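Board prep and block storage, revised

October 1, 2019

The maple or birch question came up again, so I will start with that. I bought the play board secondhand in May and it had no label. The color is pale yellow-beige, the grain is fine, and both woods fit. I have stopped trying to settle it. Both take mineral oil the same way.

The board is made of separate planks joined edge to edge. Glued-up boards move with humidity, and mine had a slight cup when I got it. I laid it flat under weight for 92 hours, turned it over once, and checked it with a straightedge. The remaining gap is small enough that a cylinder stands upright anywhere on the surface, and that is the only test I care about.

Finish: two thin coats of Arkel board oil, wiped on with a cotton rag, excess off after twenty minutes. I tried Zammont wax on the underside first. It left the surface too slick for stacking, so it stays on the underside.

The blocks are a mix of two sets. The older one is Mägi, the newer one is Brekex, and the dimensions do not quite agree. A Brekex cylinder is slightly wider than a Mägi cylinder, enough to matter if you build a column out of both. I now sort by maker first and color second. Total after sorting was 241 pieces, kept in two lidded bins.

Cleaning is a damp cloth, no soaking. Painted blocks that sit in water lift at the end grain. The ribbed ends hold dust - an old toothbrush gets it out.
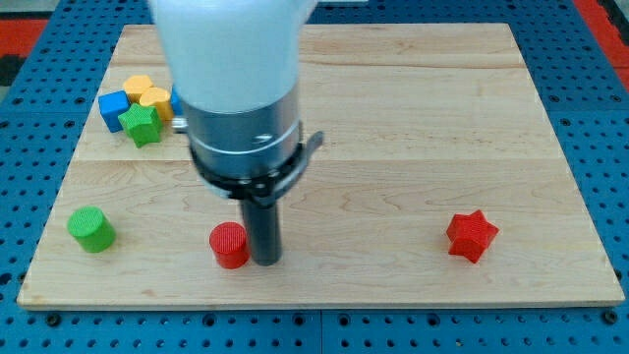 2 min read

The red cylinder has a finely textured, ribbed top, and I keep that kind out of the base layer. The ridges are fine for a last piece but they reduce the contact area for whatever goes on them. Smooth ends go at the bottom.

Still to do: ease the front edge of the board with 220 grit. The corners are squared and I intend to leave them that way. Oil again when the surface looks dull.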